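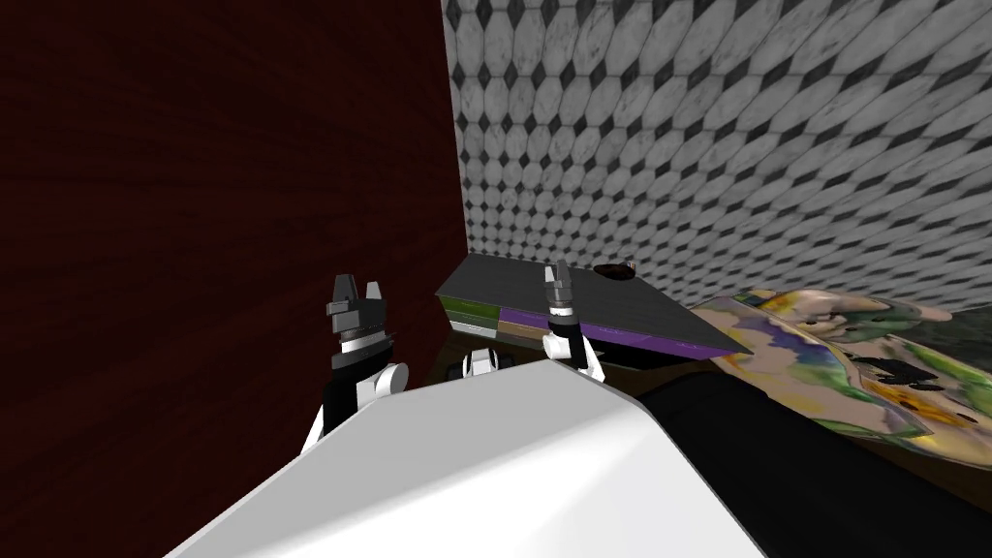 *Computer render: two robot arms reaching toward a low cabinet.*

# How to Keep a Trip Notebook for Two-Year-Old Races

17/10/2023

October is my favorite month for this. The two-year-olds are stretching out, the fields are getting bigger, and half the horses in any given race have only run once or twice. The printed form on them is so thin that one good note from you can be worth more than the whole page!

A trip notebook is a record of what happened to each horse during a race, written by you, from the replay. You'll need a replay service, a results chart, and something to write in. I use a cheap spiral pad at the track and copy it into a spreadsheet at home, but my friend Rungnapa Mahawong has done it entirely on index cards for years and finds things faster than I do.

## Pick a small circuit first

Choose one track and stick with it. I started at Ernitz and watched only the maiden races for juveniles, and that was plenty. If you try to cover four tracks you'll be three weeks behind before you know it, and old replays are a lot less fun when the horse you wanted has already run back.

## Set up the page

Give each horse one line per race. Mine has these columns:

- Date, track, distance, surface
- Horse, trainer, rider
- Break (1 to 5)
- Path on the turn
- Trouble
- Finish and gallop-out
- Grade
- Next time

That last column stays blank at first. You fill it in after the horse runs again, and it's the one that will teach you the most, so leave it plenty of room.

## Watch the race three times

**First pass: just enjoy it.** Don't write anything. Get the shape of the race in your head: who went to the front, whether they went fast, where the winner came from.

**Second pass: the break and the first furlong.** Young horses lose a huge amount of ground here. Pause as the gates open and go across from the rail out. A horse that hops straight up and loses two lengths gets a 1. A horse that leaves with the field gets a 3. Use the head-on replay if your track offers it — bumping that looks like nothing from the side can look brutal from the front.

**Third pass: the turn, the stretch, and past the wire.** Note how many paths off the rail each horse was on the turn. Then keep watching after the finish. I love a gallop-out! A youngster who ends up fourth and then goes right by the first three before the backstretch is always getting a line from me, though I've learned to check whether the riders in front had simply stood up.

## Write the trouble in plain words

Make up your abbreviations if you like, but keep them few. My best notes read like this one:

> Tornulari: broke 2, four wide the whole turn, green when asked, switched leads late and came running. Gallop-out strong. Wants more ground.

My worst ones say "bad trip" and nothing else. I have no idea what I meant by any of those.

Write down the easy trips too. Khamphan won his debut by open lengths, and my note says he had a clear lead on the rail and no one went with him. He was a short price next time, met some pace, and finished fifth. I was very glad of that note.

## Grade every horse

I use A, B, and C. An A should have finished a good deal closer, or won by more, than the chart shows. A B had some excuse. A C ran the race it was capable of that day. Be stingy with the A's. When I went back through my first season I had 200 lines and had graded 45 of them A, and that was far too generous. Most of those horses had been a little wide and a lot slow.

Waraporn Thammasiri, who taught me to clock workouts, grades before she looks at the odds or the trainer. I've switched to doing it her way, and it changed a surprising number of my letters.

## Set alerts and follow up

Put your A's and B's into a stable-mail or watch-list service so you get a message when they're entered. When one runs back, reread your note first, then look at what's different: distance, surface, post, rider, equipment. A wide trip matters less if the horse has drawn outside again. A colt like Priser, who was rank going short and now adds blinkers, may well be even more keen.

After the race, fill in the "Next time" column the same evening. Finish, odds, and a few words on whether the excuse held up.

## Review at the end of the meet

Sort the sheet by type of trouble and see which kinds came good. On my current sheet I have 182 lines, and 92 of those horses have already run back. Slow starts have been my best group by a mile. Wide trips on the turf have been hopeless, and I've stopped giving an A for them.

Your track may be completely different, so run the sort on your own lines before you borrow my opinions. If you're starting this week, pull up the most recent juvenile maiden replay you can find and do just that one race tonight, all three passes.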